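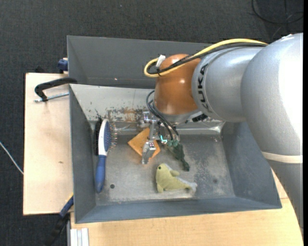

How does a robot decide what to pick up first? It can't just grab and hope! A robot has a computer program that does its thinking, and that program has a lot of work to do before the arm moves at all. Think about a metal bin with a hairbrush, a flat orange square and a yellow-green plush animal in it. You know at a glance which is which. A program starts with nothing but numbers, and it has to work out where one thing stops and the next begins.

Step one: seeing

A digital picture is made of tiny dots called pixels, and each pixel is stored as numbers that say what colour it is. The program looks for places where the numbers change suddenly. Those places are often edges. Scratches on the floor of a bin can look like edges too, so the program has to learn to ignore them - and that takes practice!

Mali Gwilliam writes programs like this at Wudico. Her team's program, called Harkden, practised on 3324 pictures before it was allowed to choose anything by itself. "It used to think shadows were socks," she says.

Step two: choosing

Next, Harkden gives every possible grab a score from 0 to 110. A soft toy can be squeezed from lots of directions, so it often scores well. A hairbrush is trickier. The handle is a good place to hold, but if it lies close to a wall the fingers might bump into the metal. Any grab that scores less than 23 is thrown out straight away.

Step three: planning the path

Now the program must get the arm there safely. An arm has several joints, a bit like your shoulder, elbow and wrist, and they all have to turn by the right amount. The planner tries out lots of paths inside the computer, where a crash doesn't hurt anything, and keeps one that misses the sides of the bin.

Try it yourself!

Put 10 small things in a box and ask a friend to close their eyes. Now be their program! Use only words like "left", "down" and "close your fingers". How many goes does it take to lift something out? Swap places and try again with the things in a heap - it's much harder than it sounds.

Words to know
Pixel: one tiny dot in a digital picture.
Gripper: the part of a robot that holds things.
Planner: the bit of a program that works out how to move.

Written by Alun Hopkin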